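February, evening

Again I could not sleep after the night bus, so I write a little before the tea is cold.

The new room in Iltora is small but it has a window to the river side. The rent is 78 more than I paid in Gullora, and for this money I get a stove with two burners, of which one works. I said to the landlady that it is fine. It is always the same with me, I say it is fine and then on the stairs I think of the correct sentence.

In the morning I went to the language class for the first time. We were to speak for 2 minutes about a food from home. I had prepared lentils with dry lime, I had even written the difficult words on my hand, but when my turn came I forgot the word "soak" and I said that the lentils must "sleep in water." The class laughed, kindly I think. The teacher wrote it on the board and said she will keep it. I was red until the break.

After class I walked home to save the fare. It took 43 minutes with one wrong turn at the Zirlow bakery, where I bought yesterday's bread for half of the price. The snow on the bridge is gray now and hard like salt.

I called my mother. She asks if I eat. I told her about the burner and she was more angry than me. 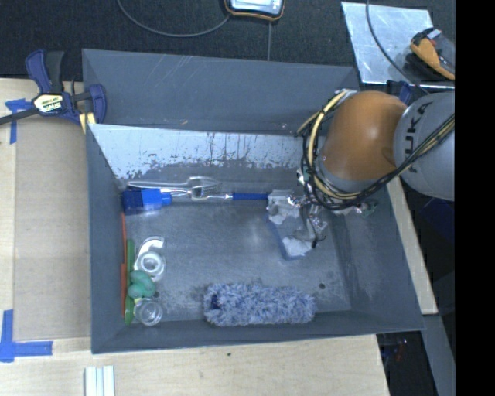

Gray metal bin, with the orange arm from the right.

Tomorrow: ask about the second burner. Buy onions, stamps, a warm sock pair. Learn "soak," "rinse," "drain."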